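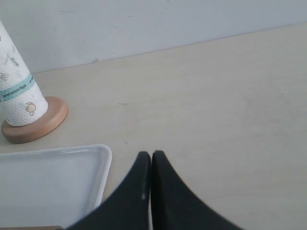 ## O rolo de papel não precisa de trono

Desconfio dos suportes de papel de cozinha. O rolo já é um cilindro com base plana, fica de pé sozinho, e mesmo assim alguém decidiu que lhe faltava um disco de madeira por baixo. O da Núñez custa 700 pesos - dava para muito papel.

Dizem que serve para puxar uma folha com uma mão só. Nunca consegui. Puxo a folha e vem o disco atrás, ou rasgo o papel na diagonal e fico com meio boneco impresso entre os dedos.
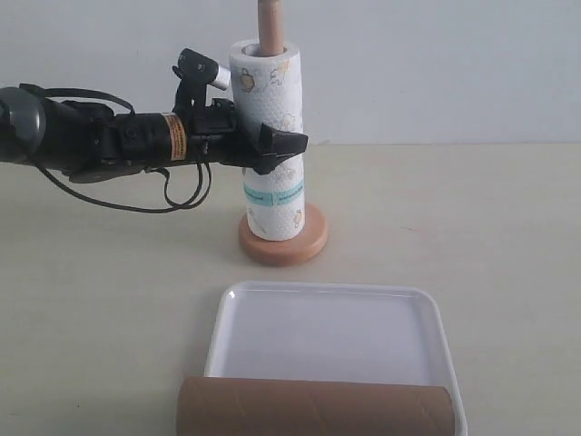
Diễm Từ escreveu a discordar: o suporte existe por causa da água, e quem pousa o rolo direto na bancada acaba por deitar fora os últimos centímetros, empapados. Usa um da Sirel desde October e não volta atrás.

Aceito a parte da água. Mas então o problema é a bancada molhada, e para isso existe um pano.

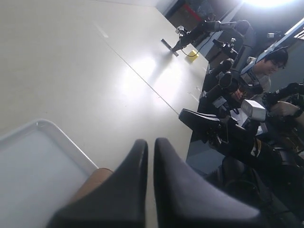
E depois há os desenhos. Pintainhos, florzinhas, rabiscos amarelos num papel que vai limpar gordura. Pago por tinta que dura até ao primeiro pingo de azeite. A Kernetti anuncia 254 folhas por rolo e eu preferia 500 lisas, sem passarada nenhuma.

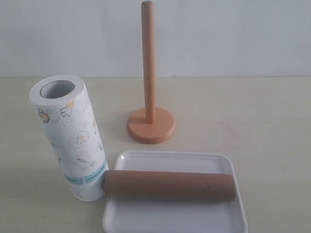

*Última alteração: 29/08/2024*

Continuo com o rolo em cima da mesa, sem nada por baixo. De vez em quando tomba, apanho-o e sigo com o jantar.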